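Subject: Re: [cell-planning] One arm or two for the drawer station?
From: Craig Lennox
To: cell-planning list

4 comments | 2 shares

Hi all,

Thanks Domnica for getting this moving before the June budget round, and sorry I let it sit (I was up at Flellodport with no decent connection and a very slow laptop).

Domnica Cârstea wrote:
> We have one line in the budget for the drawer station and I need to know
> what goes on it. Indrek wants two arms. Ionuț says one arm and spend the
> rest on the table and the gripper. Grovard quoted 2,000 for the table with
> delivery, and Bălan quoted 635 for the gripper fingers, spare set included.
> Can somebody please tell me which of these we need first? Also, is the
> floor work in anybody's budget or are we all assuming it's in someone
> else's?

I'm with Ionuț on this one - one arm, good table, and put the second arm on next year's wish list. Indrek's point about throughput is fair, and if we were running parts all day I'd be arguing his side! But the first months are going to be people trying things, stopping, moving the cabinet two inches and trying again. A second arm would mostly be in the way for that, and we'd be paying for its service plan the whole time.

Sânziana has the simulation of the layout going, so we can at least argue over the same thing now.

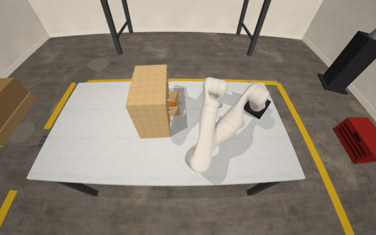
The table is where I'd be careful with money. Grovard's price is for the big one, and I know Domnica would love to go a size down, but please don't do it yet. With the base plate over toward the right and the cabinet on the left, the arm has to fold up at the elbow and come back down in front of the drawers, and that eats a lot of tabletop. The drawer also has to have somewhere to go when it's pulled out toward the arm. If we shrink the top we end up pushing the cabinet right up against the base, and then I don't see how the wrist gets in to reach a part in the drawer. I'd sooner pay the 2,000 once than buy the small one and replace it (we did exactly that at Stestitz and I still get teased for it).

On the gripper fingers, yes, buy the set from Bălan. I'd ask them whether the 635 covers something that can get hold of a small wooden knob, though, because the quote only talks about picking up parts. If the knobs turn out to be a pain we can swap them for bar handles, which costs next to nothing, but I'd like to try the knobs first - they're what's on the cabinets the customer already has.

Floor: no, it's not in anybody's budget, I checked. I want to add the yellow tape all the way round the table, plus some money for bolting the legs down. Tape is cheap. The bolting isn't, and facilities will want to be asked well ahead.

So my order would be:

1. Table, full size
2. Gripper fingers and spares
3. Floor tape and bolting

and the second arm goes to the bottom with a note beside it so Indrek knows we haven't forgotten him :)

Sânziana, could you run it once more with the cabinet turned to face the front of the table? If the arm can still get into the bottom drawer that way, I might change my mind on the table size, and Domnica can have her savings. Ionuț, can you get Bălan on the phone about the knobs?

I'm at my desk until 4 if anyone would rather just call.

Craig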